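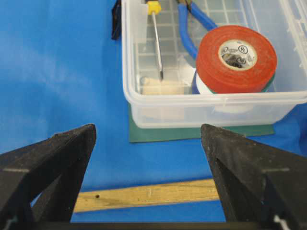
1/ 작업대 정리 타래 시작합니다
드디어 파란 천을 깔았어요! 천 하나 바꿨을 뿐인데 가느다란 나무 막대가 이렇게 잘 보일 줄이야. 예전 회색 상판에서는 막대를 내려놓고 돌아서면 또 찾고 있었거든요. 색 대비 만세입니다 진짜로.

2/ 천은 동네 원단 가게 Sukprasert에서 자투리로 샀어요. 2마쯤 되는데 주름은 그냥 두기로 했습니다. 다려 봤자 다음 날이면 또 접혀 있어서요 ㅎㅎ 먼지 털기 쉽고 연필 가루도 창밖으로 탁탁 털면 끝!

3/ 나뭇결 좋아하시는 분 계신가요 저요 저요
밝은색 막대는 들여다볼수록 재미있어요. 결이 길게 흐르다가 한쪽 끝 가까이에 까만 점 하나. 이런 점 있는 걸 일부러 골라 쓰는 편입니다. 모빌 가로대로 걸어 두면 꼭 그 점부터 눈이 가요.

4/ 막대는 Tallwood 자투리 코너 출신이에요. 한 개에 1,000원! 길이가 제각각이라 하나씩 꺼내서 대 보고 고르는 맛이 있는데, 그러다 보면 한 시간이 그냥 사라집니다. 어제도 그랬고 아마 내일도 그럴 거예요.

5/ 수납통 얘기도 해야죠. 저는 반투명파입니다. 완전 불투명한 통은 뚜껑에 이름표를 붙여도 결국 다 열어 보게 되더라고요. 속이 비치는 플라스틱 통으로 바꾸고 나서는 손이 훨씬 빨라졌어요. 통 자리는 진녹색 매트 위로 정했습니다. 파랑 옆에 진녹색, 이 조합 생각보다 너무 예쁘지 않나요??

6/ 매트가 있으니까 좋은 점 하나 더. 통을 밀어도 천이 같이 딸려 오지 않아요. 전에는 통을 당기면 천이 울고, 천이 울면 막대가 굴러가고, 막대가 책상 밑으로 들어가고... 그 밑에서 잃어버린 줄 알았던 Colano 연필깎이를 찾은 건 좀 기뻤지만요.

7/ 지금 규칙은 이래요
천 위에는 오늘 만질 것만
매트 위에는 통
사포랑 실은 서랍
저녁 먹기 전에 천 한 번 털기
네 번째는 자주 까먹습니다. 그래도 나머지는 7월부터 쭉 지키는 중!

8/ 물어보신 분이 계셔서요. 연필 표시는 아주 흐리게만 해요. 진하게 그으면 나중에 사포질할 때 번져서 결 사이로 들어가요. 가운데 표시는 자로 재기 전에 손가락 위에 올려 균형부터 잡아 보는 걸 추천합니다. 은근히 잘 맞아서 할 때마다 신나요.

9/ 다음은 Plornik 모빌 도안으로 가로대 만들기! 도안에는 20cm로 나와 있는데 저는 창문이 좁아서 17cm로 줄여 보려고요. 실 색깔 아직 못 정했어요. 흰색이랑 겨자색 중에 뭐가 나을까요? 댓글로 골라 주세요, 오늘 밤 9시까지 보고 정할게요 🙌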